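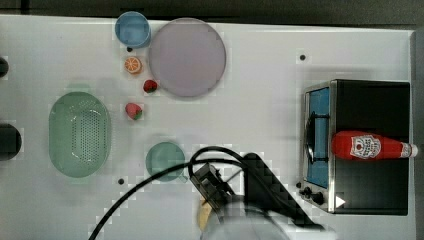
What is a play kitchen set? It is a group of child-sized dishes, vessels and imitation foods, made for pretend cooking and serving.

Play kitchen set
Compiled by Catriona Shearer. Revised in April.
Print this article | E-mail this article

A play kitchen set, also called a toy tea and dinner set, is a collection of small household wares used in pretend play. The term covers the loose pieces only. Toy stoves, sinks and cupboards are classed separately as play furniture.

Composition

Most sets fall into two groups: wares and foods. Wares include plates, cups, pots and drainers. Foods include fruit, vegetables, bread and condiments. Pieces are often mixed from several makers, and colours seldom match once a set has been in use for a year or two. Pale pinks, blues and greens are common in sets sold for younger children.

Scale is rarely consistent. A strawberry may be nearly as large as a slice of orange, and a plate may be much wider than the pot it is served from. Finlay Mackay, in his survey of the Carnegie toy collection, listed 2,149 loose pieces and found that over 100 could not be matched to any set by size or colour.
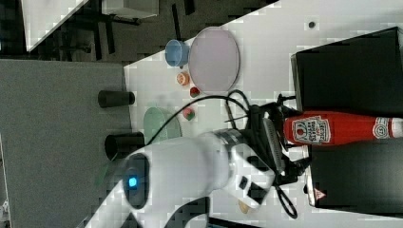 Plates, a cup and toy fruit, with a ketchup bottle.

Condiments

Bottles and jars form a small class of their own. Some are moulded as a single piece with a printed label; others are real containers that have been emptied and washed at home. The second kind is usually larger than the rest of the set and carries its original label. Cataloguers at Carnegie record a bottle as "household" where its origin is not known.

Toy fruit

Fruit is the most varied group. It is made whole, halved, sliced or part-peeled. Sliced citrus normally shows the segments and a pale ring of pith. Bananas are made either closed or with the peel opened out – the latter form is harder to store and more easily damaged at the tips.
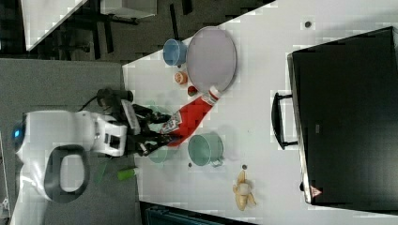
Reading time: 2 minutes

Layout and storage

In nurseries and toy libraries, sets are usually laid out on a plain table before being counted back into tubs. Mayu Iwasaki's handling notes for the Gerau toy library advise placing the largest plate first and grouping the fruit near it. A standard Gerau tub holds 16 pieces. Flat wares go at the bottom, with cups and fruit on top.

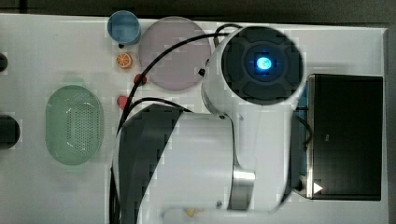 Drainers and colanders are packed last, as their open shape will hold several smaller items. The oval form takes up more room than the round but nests poorly with plates.

Cleaning

Solid plastic pieces are washed in warm soapy water and air-dried on a rack. Perforated pieces need a soft brush. Hollow fruit should be wiped, as water can enter at the seam.

See also: Doll's tea service; Play furniture; Toy library

Contact the editors | Copyright Trisar Reference | Back to top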